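Week 9 handout: Grasping from clutter with a wrist view
Unit notes prepared by Zoi Vasilakis, 6 Feb 2020

9.1 Problem statement

Given a set of hand tools lying in arbitrary poses on a flat table, choose a grasp for one named tool and execute it without disturbing its neighbours more than necessary. The tools are long, thin and often in contact. Last week's method (segment, fit a box, grasp across the short axis) assumes that each object has one short axis. Open pliers do not, and a bent rod has several.
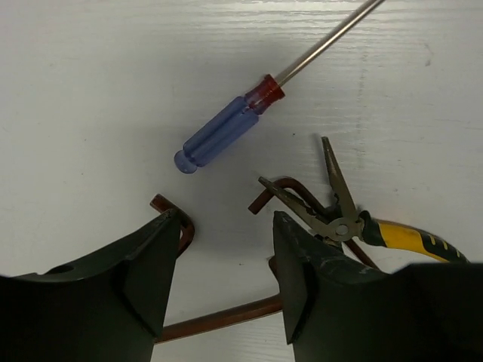
Figure 9.1. Wrist view: screwdriver, open needle-nose pliers and a bent copper-coloured rod, with the pliers lying partly over the rod.

Contact between tools matters at two points in the pipeline. The segmentation step tends to merge a handle with whatever lies under it, and the closing step can drag the lower object along. The Jekorgate planner treats the two errors separately, and so should you in the lab report.

9.2 Candidate generation

Candidates are sampled on the segmented mask. For each tool we draw 300 antipodal pairs, discard those wider than the finger opening, and rank the remainder by clearance. Clearance is measured from the swept volume of both fingers to the nearest point that belongs to any other tool. The 10 best go forward to the motion check.
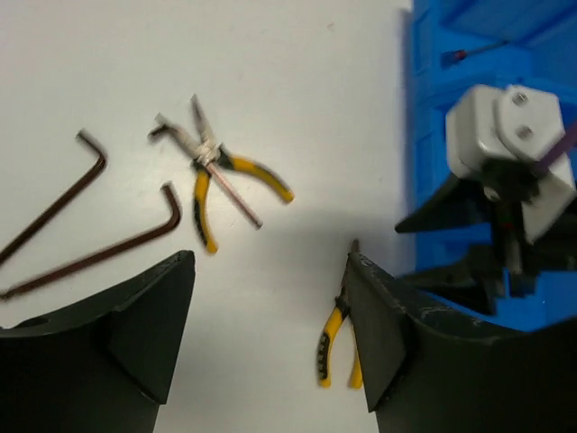

A candidate that passes the clearance test may still be unreachable if the second arm is in the shared volume. The planner handles this with a simple priority rule: one arm holds its position until the other has reported a completed retreat. The rule is conservative and costs time – Groltalari, the later version, replaces it with a joint trajectory check. We will not cover that version until October.

9.3 View selection

The wrist camera loses part of the table behind the fingers. A second view, offset sideways before the descent, recovers most of the hidden outline.

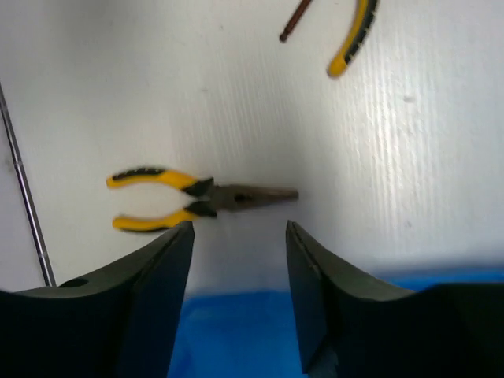
Figure 9.2. Wrist view of needle-nose pliers lying near the gap between the fingers. Slight blur is visible on the tool.

Blurred images should be rejected before segmentation. Use the gradient threshold from Lab 4 and do not retune it for each tool.

9.4 Result

The method was run for 100 trials per condition. With the wrist view alone, 84 grasps succeeded. The fixed view was used only for scoring and played no part in planning.

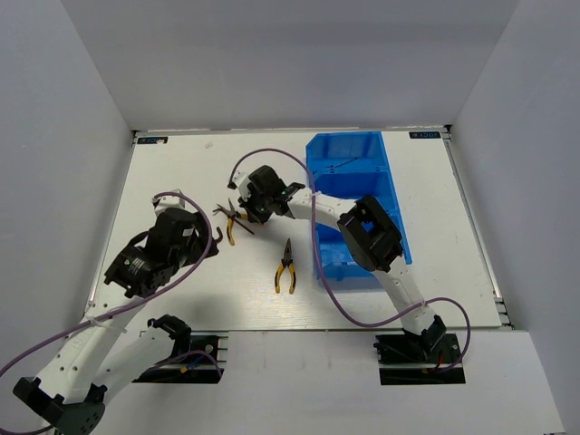 Daichi Kuroda objected at the seminar that a success count says little about clutter, as a grasp can succeed and still shove every neighbouring tool out of position. He would report neighbour displacement beside it, measured from the fixed view before and after each trial.

The displacement measure has been added to the lab sheet as an optional column. Report it in millimetres, taking the largest value over all tools other than the target.

Reading: Živković notes, sections 2 and 3. Submit code and the completed trial log through Kollport.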